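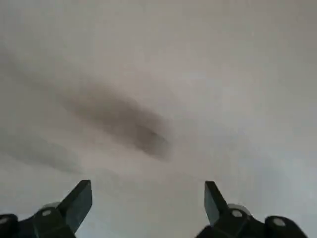

flerow_fan
Not sold on pale gray for a work table. Raltham keeps telling me it makes a room look clean. All that light gray, and what do you notice? The dark smudge. Could be a shadow, could be an object, and I'd still be over there with a cloth. Has anyone gone back to brown?

Lurdes Frade
I like gray. A brown top hides crumbs, so you wipe it less. How is that cleaner?

flerow_fan
I wipe mine every night either way, so I doubt the color changes much. Same with the clear acrylic bottle holders people rave about. Clalance wants $242 for one – for bottles that would stand up fine on a shelf.
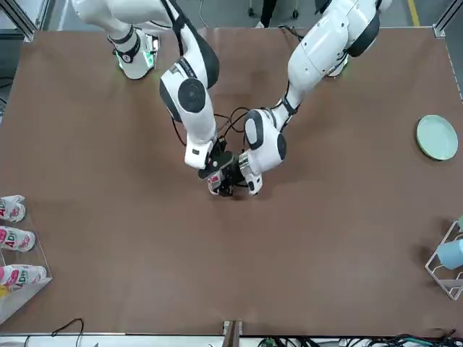

And once they lie flat, you're trusting every cap. I had one drip in January and it went right through a drawer of place mats.

dominguez_2
Disagree. Mine have been on their sides for 2 years, no leaks. Tighten the caps. You can see what's left, too.

flerow_fan
See what's left in a white bottle? Come on.

dominguez_2
OK, not the white ones. You can still grab one without knocking over the rest.

Lurdes Frade
I'd pay for that, but not over $200. Did you measure the depth first? My shelf was too shallow and back it went.

flerow_fan
Haven't measured. Leaning toward the brown top and no holder.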